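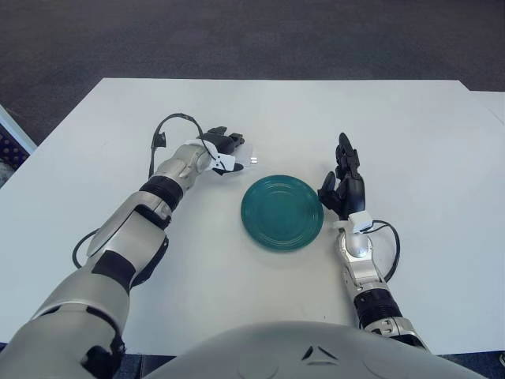
The Bunero had been dropping things from its left hand since June, and by the first week of August I was tired of reading about it in the shift log. I drove out to Golton on a Saturday, when the floor was quiet and I could have the cell to myself. The left hand was out over the table when I sat down to watch it, holding a small piece of white plastic with a bit of metal showing at the end, just short of the green plate. The thin black cable from the wrist stood up in a loop over the arm. I had put that cable in myself in the spring, and I looked at it for a long time before I looked at anything else.

I worked for Vundano then. We didn't build the machines. We looked after them for people who had bought them and found out they needed looking after. The customer was Sydorenko, who packed small electrical goods and wanted the Bunero to pick chargers off a table and set them down where they were told. The plate was my idea. I had taken it from the break room on my first visit because the rim was easy for the head camera to find, and then it never went back.

The log had the fault down eight ways. "Left hand weak." "Left hand lets go." "LH thumb??" One of the night shift had written a whole paragraph about the temperature in the building. Another had just written "again" and the time. I had copied all of it into my own notebook and tried to make a pattern from it, and the only thing I could say was that it happened more often late in a run than early. That could mean heat. It could mean a screw backing out. It could also mean that people write things down when they are tired and annoyed.

I started with what was cheap. I set the arms to hold and pressed the stop, hung my tag on the switch, and went over the left wrist with a driver and a light. The screws were tight. The joint cover came off clean. The fingers moved by hand the way they should, one after the other, and the thumb folded in and came back without a click. I wiped down the fingertips with alcohol and wrote that in the book so that I would not be able to pretend later that I hadn't changed anything.

Then I put it all back, cleared the stop, and ran it.

It ran fine for 35 picks. I had brought a sandwich and I ate half of it. On the next pick the fingers closed, the arm lifted, and on the way across the table the hand opened a little, not all the way, like someone shifting their hold on a heavy bag. The charger went down on its side and slid toward the back of the table. The arm finished its path with nothing in the hand, opened over the plate, and drew back to wait.

I let it wait. I have always thought you learn more from a machine right after it goes wrong than you do from one you have already reset.

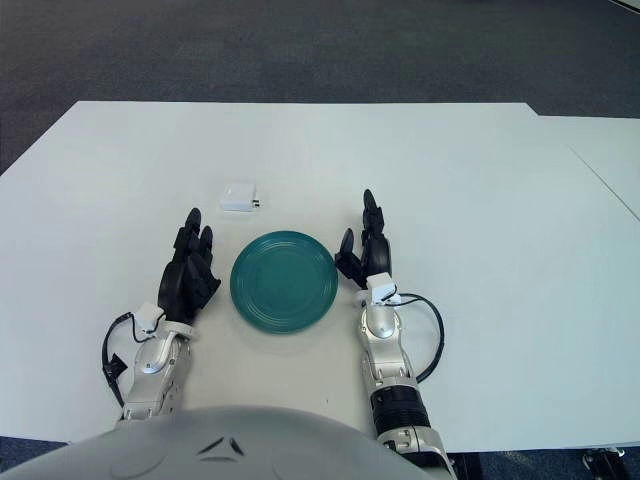

Left hand open, the charger still on the far side of the plate.

What I saw on the laptop was a gap. For a very short time, less than it takes to say so, the left hand had stopped talking to the arm. When it came back, it came back with its fingers where it thought they ought to be at startup, which was slightly open. There was no alarm because the gap was under the limit. I had set the limit. In the spring the alarm had gone off so often that the shift lead called me at home about it, and I had moved the number up until the calls stopped.

I wrote that in the book too. It took me longer than the line about the alcohol.

After that it was a matter of finding where the gap came from. I put the machine in slow mode and had it carry nothing from one side of the table to the other, with the trace open on my knees. Across, no gap. Across and up, no gap. Then I had it roll the wrist as it went, the way it does when a charger is lying with its prongs off to one side and the hand has to turn to meet it. The trace dropped out at the end of the roll. I did it again and it dropped out again. I stopped the arm at that point, locked it off, and took the cable between two fingers. At the bottom of its loop it was stiff. Everywhere else it bent like a shoelace.

So it was mine after all. I had left the loop too short. In the middle of the range it looked generous, and at the end of a roll it pulled straight at the connector, and it had done that a great many times a day through the hottest part of the year. The right one I had done after lunch, with more slack, and the right one had never given any trouble.

I called Sydorenko's weekend number and told them the cell would be down until evening. The man who answered asked if it was a bad part. I could have said yes. We had a supplier for those cables, and it would have gone on a form and been somebody else's problem by Tuesday.

"No," I said. "It was routed wrong. That was us."

He said all right. I could hear a lawn mower behind him. He asked if there was anything he needed to do and I told him no.

The new cable was in the van. I cut 4 ties and threw them in the bucket. I unplugged the old cable at the hand and then at the arm and laid it out along the bench so I could measure against it. I gave the new one a good deal more length than the old. Before I tied anything down I moved the wrist by hand through every position it could reach, twice, and held the cable away from the shell with a pencil to see where it wanted to go. It wanted to go wide. I let it. It didn't look as neat, and I knew someone would come along and want to tidy it, so I wrote DO NOT SHORTEN on a piece of tape and stuck it inside the cabinet door where the drawings are kept.

I put the limit back to where the manual has it. I sat there with my hand on the keyboard after I did that. If I had missed something, the phone would ring, and it would be my phone.

Then I set the charger out on the table and let the Bunero have it. I started slow. The left hand went out and turned and closed. I watched the trace and not the hand, and the trace was a flat line from one side of the screen to the other. When I looked up, the arms were already back.

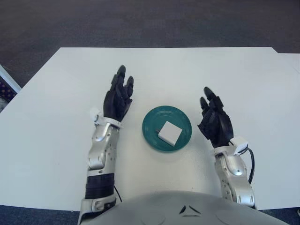 On the plate, Saturday evening.

I ran it at full speed after that. I turned the charger every time, prongs left, prongs right, prongs toward me, and I moved it around the table to make the wrist work. I passed 35 and kept going. At 44 I noticed I was hungry and ate the other half of the sandwich standing up, with the hands going back and forth beside me over the plate. I didn't stop for it.

It was getting dark when I filled in the sheet. There is a box on our sheet for cause, and it has a list you can pick from: wear, damage, part defect, operator, unknown. There is a line under it for anything else. I wrote "left wrist cable fitted too short by me, spring visit" on the line and signed it 6 Aug 2022. My office sent it back the next week and asked me to choose from the list. I sent it back to them the same way I had written it.

I coiled up the old cable and put it in my bag. The shop would only have thrown it out. When I got to the door I went back and checked the tag was off the switch — I'm like that with switches — and the Bunero was standing at the table with its hands up on either side of the plate, ready for Monday's people. I turned off the lights over the bench, left the ones in the hall for the guard, and drove home with the windows down.

The phone rang Wednesday, during supper. It was the shift lead from Sydorenko, and I had my shoes half on before she got to the point. She wanted to know if the break room could have its plate back.

I told her I'd bring another one.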